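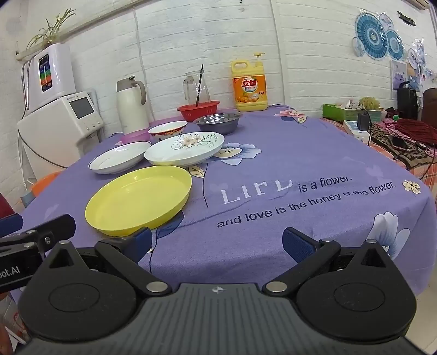 The purple cloth table with some of the plates and bowls on it.

6/25/03
by Mehwish Awan

I'm after a few people who don't mind crockery. I run the lunch table at Woldale, and from July we're opening on extra days, so I need help with laying out, clearing and putting away. It's mornings mostly, 14 hours a week, and you'd be working with me and Vsevolod Dmytriv, who cooks.

None of our plates match, I should warn you! There's a big yellow one I'm very fond of, flowery ones, plain ones, a steel basin, and a red plastic basket that goes everywhere with us. People have given us things over the years and I can't say no. So part of the job is learning what stacks with what — the big plates go at the bottom, bowls get a pile of their own, and please don't put anything heavy on the thin ones.

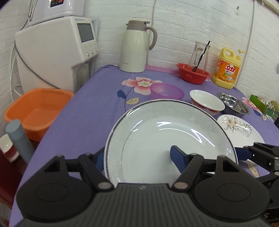

You'd also be wiping down the cloth between sittings, filling the flasks and having a chat with whoever comes in (some of our regulars come for that more than the soup). No experience needed, I'll show you everything the first morning. You do have to be 18 or over, and all right with a bit of lifting and being on your feet.

If you fancy it, ring Woldale and ask for extension 3444, or come and find me in person. Leave a message if I don't pick up — I've probably got my hands in the sink. Bring an apron if you have one.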